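Forum > Kitchen > Appliances and Cleanup

Dishwasher tablets vs. powder in hard water — is it worth switching?

plainsboro_kitchen
Joined in December
Posts: 45

We moved to the Prindirthorpe side of the county last fall and the water is much harder than what we had before. The dishwasher came with the house. It's a Dresel, the basic one with two racks and no display. Glasses come out with a white film and the inside of the door has a chalky look by the end of every week.

I have been using store brand tablets on the normal cycle. Rinse aid is full. I clean the filter.

My sister-in-law says to go back to powder because you can change the dose. My husband says the tablets are pre-measured for a reason. Before I buy a big box of anything I'd like to hear from people with hard water who have tried both.

rackandrinse

Powder. I switched two years ago and would not go back. With a tablet you get one dose no matter if the machine is half full or packed. With powder I fill the main cup to the line and put a teaspoon in the prewash cup, or just on the inside of the door if there isn't one. The prewash part is what most people skip. A tablet stays shut in the dispenser until the main wash, so the first fill of water has no detergent in it at all.

Run the hot tap at the sink before you start, too. If the machine fills with cold water the first few minutes don't do much.

Oldgasket

I'll disagree with some of that. Film on glasses in hard water is mostly minerals, and changing the shape of the detergent does not take minerals out of the water. You need one of these: a softener, a machine with a salt tank, or enough citric acid now and then to clear it off. I used powder for years in a hard water house and had the same film as the original poster.

Test first. Take one cloudy glass and soak it in white vinegar for ten minutes. If it comes clear, it's minerals. If it stays cloudy, the glass is etched and nothing will bring it back.

plainsboro_kitchen

Did the vinegar test on two glasses. One came clear. The other is still cloudy near the rim, so I guess that one is etched. It was an old one.

No salt tank on this model that I can find.

rackandrinse

Then dose matters even more. Hard water uses up part of the detergent before it gets to the food, so you need more of it. You can't put in one and a half tablets without making a mess.

Oldgasket

Agreed that dose matters. I'm saying it isn't the whole answer. And the etched glass is a warning about overdosing. If she adds a lot of extra powder on a light load, with a long hot cycle, she'll etch the rest of them.

tilly_backsplash

We use both and it works fine for us. There are sets sold with the powder and the tabs together. Powder goes in for the everyday loads and I save tabs for when the kids run it, so they can't spill anything. Ours is the KUPOH one and it lives on the kitchen table until I make room under the sink.
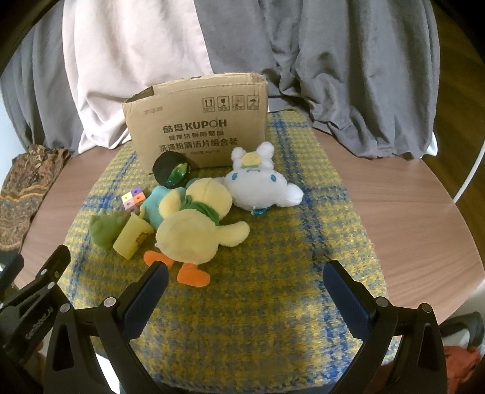 How I use it, for anyone starting from zero

1. Scrape plates, don't rinse them. Only soak a pan if something is burned on.
2. Powder in the main cup. For a half load I go to the lower line.
3. Rinse aid set one step higher than the factory setting. That made more difference to our glasses than the detergent did.
4. Open the door when the cycle ends and pull out the top rack. Tip the water off the cup bottoms before you touch the lower rack.
5. Once a month, run it empty on hot with citric acid and no detergent.

Our water is medium hard, so you may need to go up from there.

plainsboro_kitchen

Thank you, that's useful. How much citric acid?

tilly_backsplash

I use three tablespoons in the bottom of the tub. Check your manual, as some of them tell you to use only their own cleaner.

Haltus_basement

I fix appliances on the side. Two things I see in hard water houses that have not come up yet.

The spray arms clog. Take the lower one off (on most machines it lifts or unscrews by hand) and hold it up to a window. If you can't see light through every hole, poke them out with a toothpick and soak the whole arm in vinegar overnight. A clogged arm gives you gritty cups in the same spot each time.

The other is powder storage. It cakes if you keep it under the sink where it's damp, and caked powder doesn't dissolve on a short cycle. You open the door and there's a wet lump sitting in the cup. People blame the machine. Put it in a jar with a tight lid and keep it in a cabinet away from the dishwasher vent.

I don't care much which kind people use. Tablets leave a lump too if a tall cutting board blocks the dispenser door.

Yoo_and_co

Tablets here and no film, with very hard water. But we have a whole house softener, so I guess that proves Oldgasket's point and not mine.

rackandrinse

A softener costs a lot more than a box of powder. I'd try the cheap thing first.

Oldgasket

Nobody said buy one tomorrow. A water test strip costs almost nothing, and then at least she knows what number she is dealing with. Right now all of us are guessing about her water.

penny_per_load

For those who care about cost, I've kept a running count on our machine since it was new. We are at 1,913 loads. Powder has come out cheaper per load than tablets the whole way through, even when the tablets were on sale, and the gap gets wider if you do small loads. The only time tablets won was when I was spilling powder all over the counter. A coffee scoop fixed that.

I don't have hard water, so take the cleaning side from the others.

plainsboro_kitchen

Update. I pulled the lower spray arm like Haltus_basement said and four of the holes were blocked. I soaked it overnight, ran the citric acid cycle empty, and turned up the rinse aid. I'm still on the last of the tablets.

Glasses are better. Not perfect — there's a light haze if I hold one up to the window, but I can't feel it with my finger anymore.

I'm going to get a small box of powder next and the test strips, and I'll post the number.

rackandrinse

Try the prewash spoon when you do. Same glasses, same cycle, so you can compare.

Oldgasket

And change one thing at a time. You did three at once, so now we don't know which one worked.

plainsboro_kitchen

Fair. My guess is the spray arm.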